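Chapter 2
Who Pays When the Border Opens?

Naledi Mabaso

Learning aims
After this chapter you should be able to explain what a tariff is, say who gains and who loses when it is reduced, and describe why countries with the same income may want different trade rules.

In the first chapter we looked at why people exchange goods at all. Now we come to the question of government. A government can stand between the buyer and the foreign seller and ask for money. This money is called a tariff, or customs duty. It is one of the oldest taxes, and for a poor state it is also one of the easiest to collect, as the goods must pass through a port or a road post where an officer can see them.

Let us take the town of Wurumville, to which we will return several times in this book. It lies 14 kilometres from a border. Its farmers grow onions and sell them in the town market. When the duty on foreign onions was lowered one March, traders began to bring them from the other side, where the harvest comes earlier. The price in the market fell. Families who buy all their food were glad of it. The 473 households who lived mainly from onions were not.

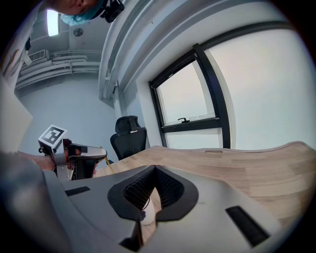
Both groups were right about their own situation, and this is the first difficulty of trade policy. The gain from a lower tariff is usually spread over many people, each of whom saves a little. The loss often falls on a smaller group, and for each member of it the loss can be large. It is therefore common that the losing group speaks louder, even in cases where the total gain is bigger than the total loss.

The second difficulty is time. Economists like to say that a farmer who cannot sell onions will move to another crop or another job. This may be true over ten years. In the first season, however, the farmer has seed already bought and a debt to repay. In the district of Cordeiro, further from the border, more than 766 growers asked for a slower reduction of the duty, in yearly steps. They did not ask to keep it for ever. We will study their request in section 2.3, together with the answer of the ministry.

There remains the question of the state itself. If the duty disappears, the income from it disappears also, and the school or the clinic which it paid for must be financed in some other way.

Key terms: tariff, customs duty, quota, transition period, public revenue

Before you read section 2.1, write down three imported goods that your family bought in the last month. Try to find out which of them carry a duty, and keep the list for the exercise at the end of the chapter.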